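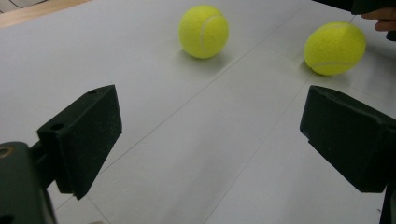 Benedetta Marchetti has been sorting used tennis balls in Iltthorpe for nine years. Her small workshop, Hundero, takes old balls from clubs in the area and gives them a second life: some go to schools, some to dog owners, and some become feet for classroom chairs. I visited her on Monday, May 9, 2022, and we talked at the work table.

I asked first how she decides which ball is still good for play. "With the hand," she told me. "You press it, then you let it drop. The eyes come later. A ball can look very yellow and be dead inside."

The club at Bevuvthorpe is her biggest giver. In December, when it cleaned its storage room, it sent 130 balls in one delivery. "They came in potato sacks," she remembered. "We were finding small stones in the sacks until spring."

The table must be light in color and flat, she says, and she is strict about this. On a dark table she does not see the gray places in the felt. The seams between the panels do not disturb her, although her colleague Mirko Sala would prefer one single piece. "A ball sometimes stops at a seam," he said. "For me it is annoying. For Benedetta it is useful, she does not have to run after it."

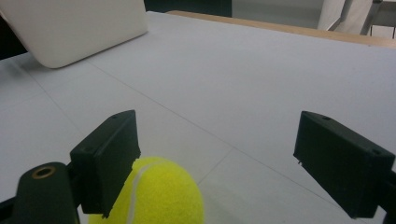

We came then to the question of washing. Many people write to her and ask if they can put the balls in the machine. She does it only with balls for the chairs, in cool water, and she leaves them to dry for 4 days. Balls for play she only brushes. "The felt becomes heavy and a little wild after washing," she explained. "Children do not mind, but a trainer minds."

Her advice for people at home is to keep balls away from the heater and from the car in summer. She also asks the clubs to take out the very bald ones before sending, which they mostly forget. Mirko spends 15 minutes on this at the start of each delivery.

The next sacks are expected from a tennis school in Lysenko. Benedetta has already asked them, twice, to use boxes.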